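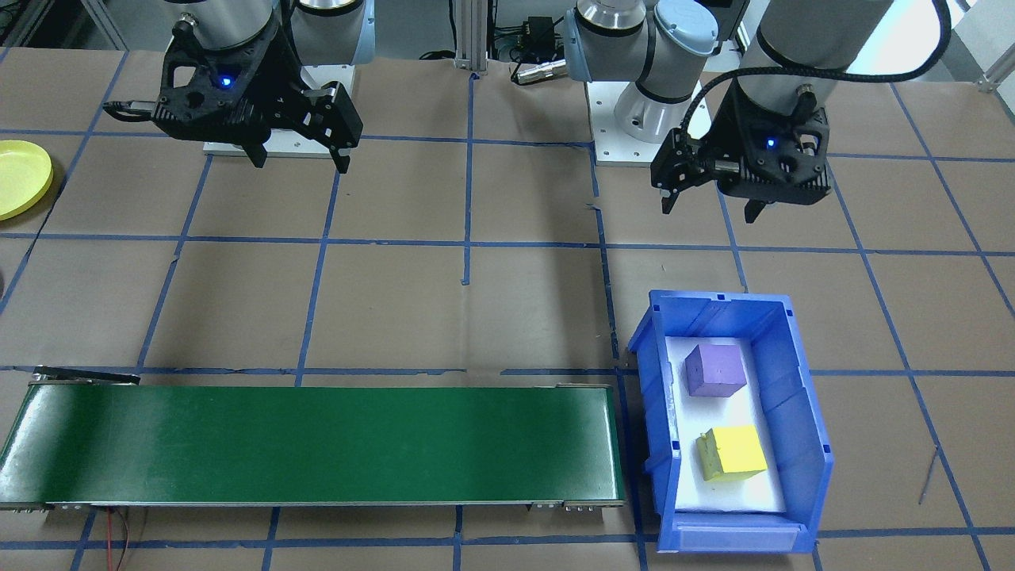 Polesdale Allotment and Leisure Gardens Association
Members' Forum > Rules and Tenancies > Proposed change to water charges

Started by Secretary_PALGA

Members are invited to comment on the proposal to replace the flat water charge with a charge based on plot size. At present every tenant pays the same sum, whether the plot is a full one or a quarter. Under the proposal, a full plot would pay four times the amount of a quarter plot. The water bill for the last year was £2,540, and the Association must recover it in full.

Comments will be put before the general meeting. Please keep replies to the subject of water. Matters concerning the Gerau Lane gate should be posted in the separate thread.

Reply from hmudgway

I wish to record my objection. Plot size is a poor measure of water use. My plot is a full one, but the greater part is under fruit trees and I have not connected a hose to the standpipe this season. The tenants of several quarter plots near me grow cucumbers and tomatoes under glass and draw water daily. I would be paying for their cucumbers.

Hemi Mudgway

Reply from plot_by_the_hedge

With respect to the previous poster, the same argument can be made against any charge short of a meter on every tap. The question is which arrangement is the least unfair. A pensioner on a quarter plot currently pays what a family on a full plot pays, and that has been the case for as long as I have been a tenant.

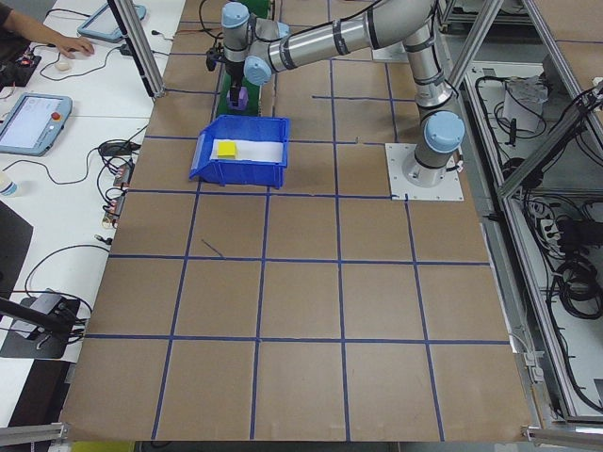
Lensa Abdella
Site Secretary, Polesdale Allotment and Leisure Gardens Association

Posted 1 August 2021

I am grateful for the replies so far. It may assist members if I set out what was considered before the proposal was drafted.

Individual meters were priced in July and were found to be beyond our means. The quotation also excluded the trenching, which would have crossed the main path in 6 places.

A charge for hose use was discussed. It would require someone to establish who owns a hose and who uses one, and I am not prepared to ask site representatives to do so.

The remaining option is a charge by size. Our tenancy register already records the area of each plot, so no new survey would be needed. Members who believe that their recorded area is wrong should write to me before the meeting, quoting the plot number.

Reply from B_Zeleke

May I ask whether the leak by the lower trough has been repaired? It was reported in the spring. There is little point in debating the division of the bill while part of it is running into the ditch.

Berhanu Zeleke

Reply from Secretary_PALGA

The float valve was replaced a fortnight ago. The trough is now holding its level. We have written to the water company to ask for an allowance and await its answer.

Reply from hmudgway

That is welcome news, but it supports my position. The bill for last year includes water that no tenant used. I suggest that the flat charge be kept for one further year, so that we may see a true figure before anything is altered.

Reply from asnakech_l

I would support Mr Mudgway on the delay, although I disagree with him on the principle. I have a half plot and a tank of 500 litres fed from the shed roof. A discount for tenants who store rainwater would do more to lower the bill than either method of sharing it. The rules on water butts should also be clearer – mine was queried twice by different representatives.
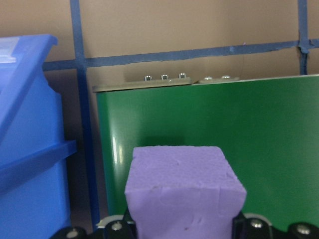
When would the new charge first be payable?
It would appear on the rent notice issued after the general meeting, provided that the proposal is carried.

Reply from plot_by_the_hedge

A discount for tanks is attractive in theory. Who would inspect them? Some of the butts on the upper side have had no lid or downpipe for years, and I should not like to see those earn a reduction.

Reply from asnakech_l

A photograph sent in with the rent form would be sufficient, in my view. We already accept the same for sheds.

Reply from Secretary_PALGA

Both suggestions, namely the delay of one year and the rainwater discount, will be listed as amendments and voted on separately. Members who cannot attend may appoint a proxy on the usual form, available from the notice board or from me.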